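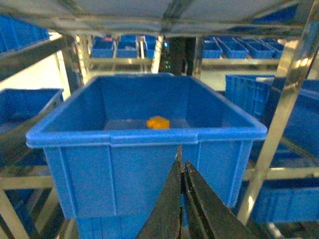

Attachment 1. Wrist camera, bin pick, orange-yellow object on the crate floor.

Ticket 2156 – Barkgate cell, pick and place collection
Opened by: Leonilde Seixas
Status: Open, waiting on retrain
Priority: Normal

Problem
The Brinumia policy closes early on small objects in the deep blue bins. Plate picks from the same checkpoint are fine. The training set for this task holds 1606 episodes, and 515 of them are bin picks. I expected that to be enough.

Steps tried
1. Restarted the gripper driver and re-homed the fingers. No change.
2. Checked wrist camera exposure against the saved profile. Values match.
3. Replayed 20 recorded bin episodes open loop. Fingers close at the right height.
4. Looked at timestamps. In the failing bin episodes the gripper state lags the wrist video by almost 400 ms. In the plate episodes I can't find any lag.

Attachment 2 is from the plate set, with the orange object on the pale green plate. I've been using that set as the reference for finger position on approach.

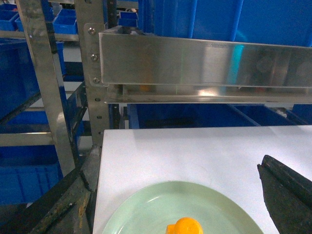 Gheorghița Filip: Which logger version were the bin episodes recorded on? We saw the same lag at Banov when the state topic was buffered and the video wasn't. The fix was in the logger config, and we had to throw out everything recorded before it. Don't try to shift the timestamps by hand – the lag drifts over a session.

Leonilde Seixas: Old version, by the look of the headers. I've updated the logger on the cell computer and turned buffering off. The affected episodes are tagged "lag" and left out of the next training run. Nothing has been deleted.

Update, 19 Jan 2019
Recollection of bin picks has started. Operators are to vary where the object sits on the bin floor, including near the walls and in the corners, and to hold still for two seconds before closing. Please save failed grasps as well and label them as failed.
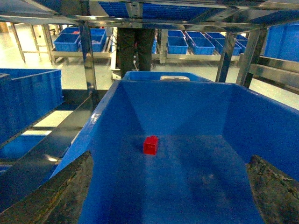
Attachment 3. Wrist camera, red block in the large bin, both fingers in view.

Still to do
– Henrique to add a lag check to the upload script
– Retrain on the clean set and rerun the bin test
– Confirm the colour balance setting is the same for bins and plates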